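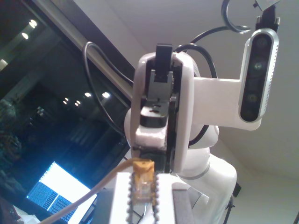 Robot arm with wrist-mounted depth camera, and a cabled connector held in a white fixture.

Call for participants: remote operators for the Gandness project

Curnent invites applications from adults who wish to take part in the second phase of Gandness, a programme of research into how robot arms may learn to handle cables, connectors and small electronic parts. Participants will guide an arm through set tasks by means of a pair of hand controllers, and the recordings will be used as training examples for a learning system. Sessions are held at our premises in Liden and are paid.

The first phase closed in June with 1,098 accepted demonstrations. These were given for the most part by our own engineers, whose habits of movement are rather alike, and the system has come to reflect them. The second phase is intended to widen the range of people from whom it learns. Places are available for 13 participants.

No experience of robotics is required. Applicants should have steady use of both hands, normal or corrected eyesight, and the patience to repeat a short task many times with care. Familiarity with computer or network equipment would be of use in the later sessions. 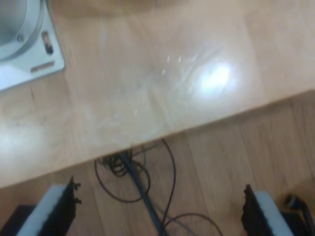
Each participant will attend an induction of two hours, followed by six sessions of three hours each, to be arranged between the participant and the project office. Regular breaks are included in the paid time. A member of staff will be present throughout and will set out the parts before each attempt. Participants are asked not to adjust the arm, its cables or its mounting themselves.

A demonstration that goes wrong should be completed wherever it is safe to do so. Dropped parts, missed sockets and second attempts are marked as such by staff and kept, as the learning system makes use of them. Payment does not depend on the number of successful attempts.

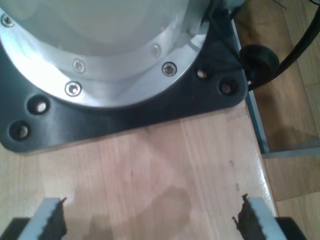
Payment and expenses

Participants will receive £307 on completion of the full programme, together with the cost of public transport to and from Liden. Those who withdraw early will be paid for the sessions they have attended.

Tasks

The tasks fall into two groups. The first is carried out at the bench and concerns grasping, turning and placing single parts, including connectors with a cable attached. The second concerns equipment mounted in a rack, where the operator must bring a small item up to a panel and line it up with a port while keeping clear of the cables already in place. Rack tasks are introduced from the third session onwards. 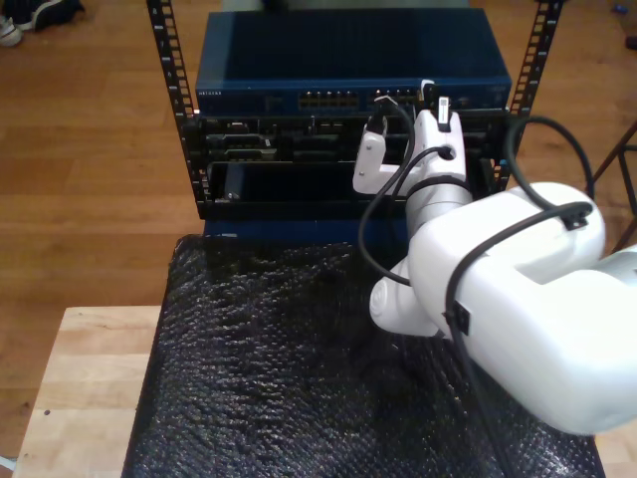
Angelica Javier found the rack tasks the hardest part of the first phase, and remarked that she did better once she had stopped hurrying the last centimetre. She would advise new operators to ask for the slower speed setting at the outset.

Recordings and personal data

Sessions are recorded from cameras on the arm and beside the bench. The movements of the controllers are stored under a participant number, separately from names and addresses. Recordings may be shared with our research partner, Quispe, under a written agreement. A full information sheet will be sent to every applicant before consent is sought.

How to apply

Applications should be made in writing to Gyula Lakatos, Project Office, Curnent, Liden, giving your name, a daytime telephone number and the hours at which you are generally free. Please state whether you are left-handed or right-handed, and mention any adjustment you would need to the seating or the controllers. The closing date is July 16, 2022. All applicants will receive a reply.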